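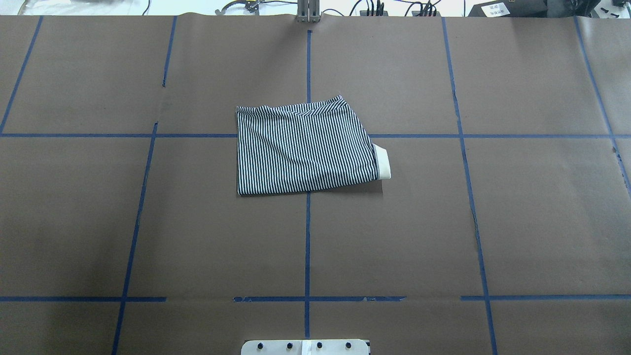 Radu Zamfir replied that I should stop ironing and get a steamer, and that's more or less why I'm posting. I asked him in the comments of another thread how he keeps cotton shirts and napkins looking decent and he told me the Imstead handheld does "everything an iron does in half the time." I have heard that kind of sentence before, usually right before spending money.

## Can a handheld steamer really replace an iron for cotton and linen?

My situation: small apartment, one closet, no room for a full ironing board that stays up. I iron maybe once a week. Work shirts (all cotton, nothing with stretch in it), a few cloth napkins and dish towels with stripes that look terrible when they're crooked, and a linen tablecloth that comes out for holidays and then goes back into hiding.

My iron is old and heavy and it spits. I've done the vinegar thing. It still spits. So I'm going to have to replace it with something, and every article I can find on steamers reads like it was written by somebody who gets a cut of the sale. They all say "gentle on delicates" and "perfect for travel," and then there's a paragraph about killing germs, which I didn't ask about.

What I want to know:

- Does a steamer get real creases out of plain cotton, or does it just make them softer so you notice them less?
- What about a collar and cuffs? I can't picture how that works with nothing behind them.
- Is the water tank thing as annoying as I think it is? The one I looked at holds 200 ml. That sounds like a couple of sips.
- If I keep an iron, can I get away with a pad on the table instead of a board?

I'm not trying to save 60 dollars just to save it. I'd pay that if the thing worked. I don't want to end up owning a steamer AND an iron, which I suspect is what happens to everybody.

Edit: please don't tell me to buy wrinkle-free shirts. I've had them. They feel like a shower curtain by noon.

---

### Answer 1 (marked as accepted)

You suspect correctly. I own both.

A steamer relaxes the fabric. An iron relaxes it and then presses it flat. For wool, polyester, anything drapey, relaxing is all you need and the steamer wins easily. For cotton you need the pressing, or you get a shirt that looks like it was hung up in a bathroom while someone showered. Which is fine for some jobs! I wore mine like that for a year. But if you put a steamed cotton shirt next to an ironed one you'll see it right away, and linen is worse.

Collars: you pull the point tight with one hand and go along it with the steamer in the other hand. Everybody burns a knuckle the first time. The result is a collar that's smooth but limp. Cuffs are the same story. The button band is hopeless, I gave up on it.

On the tank, in my experience a small one gets you through a shirt and a half before it starts gurgling, and then you're standing at the sink with a hot appliance. The bigger ones with a hose and a pole solve that, but then you're storing something the size of a floor lamp, and you said one closet.

A pad on the table is what I'd do in your place. A few things to watch:

1. Get one with a thick felt or wool layer. The thin silver ones slide around and the heat goes straight through. I have a ring on my dining table that proves it.
2. If the tabletop has any kind of finish on it, put a folded towel under the pad too.
3. Don't set the iron down on it and walk off to answer the door.
4. Shirts are a bit awkward without the narrow end of a board. Do the sleeves first, then the yoke, then the body in three goes. Napkins and towels are easier on a table than on a board, because you have the whole width.

For striped stuff, square it up before any heat touches it. Tug it gently corner to corner until the stripes run straight, smooth it out with your palm, then press. Lift the iron and set it down again. If you push it around like you're sanding a door you'll press a bend into the stripes and you'll be looking at that bend until the next wash. Also iron it a little damp. Dry cotton barely responds, steam button or no steam button.

As for the brand, I've used an Imstead and a Plotorau and couldn't tell you a difference apart from the color of the light.

> **Comment from the asker:** Thank you, this is the first thing I've read that mentions the button band. Is the wool pad smelly? I've seen people complain.

> **Reply:** Yes, wet sheep, for the first few uses. Mine went away or I stopped noticing.

---

### Answer 2

I disagree with the above. I have used nothing but a steamer for 5 years and I get compliments on my shirts. The trick is people don't know how to use them. You have to go SLOW and you have to go from the inside of the shirt. If you're doing it from the outside you're doing it wrong. Also use distilled water.

Mine is the Bogdan and I would not buy any other one.

> **Comment:** What are the shirts made of?

> **Reply:** Regular dress shirt material. Tag says 96 cotton, the rest is something stretchy.

> **Comment from the asker:** That's kind of the whole question though. Mine have no stretch in them at all.

> **Reply:** I don't think a tiny bit of stretch matters that much but ok.

---

### Answer 3

Not really an answer to the steamer part, but before you replace the iron, check whether it's spitting because it's on too low a setting. A steam iron on the silk or synthetic setting isn't hot enough to turn the water to steam, so it dribbles. Lots of people run them low because they're scared of scorching. Cotton wants it near the top of the dial. If it still spits up there, then sure, it's dying.

And if it does turn out to be dying, a plain dry iron and a spray bottle will outlast anything with a tank in it. My aunt's came from the Pluvuvley outlet before I was in high school and she's still using it. It has one dial and no holes in the bottom. I don't know if they make them anymore, but thrift stores have them. Look at the cord before you buy. If it's the cloth kind and it's frayed, leave it there.

I'd also take your shirts out of the dryer ten minutes early and hang them up. I was very doubtful about this one, it sounds like something off a calendar, but it cuts the ironing down a lot. The collar still needs pressing.

> **Comment from the asker:** Checked the dial. It was two notches below cotton. I turned it up and did a shirt and it only spat once, at the start, so I'm not declaring it fixed yet. Leaving the accepted answer where it is because that one covered the steamer. Ordering the pad, the thick one. Radu, if you're reading, I'd still like to see your button band.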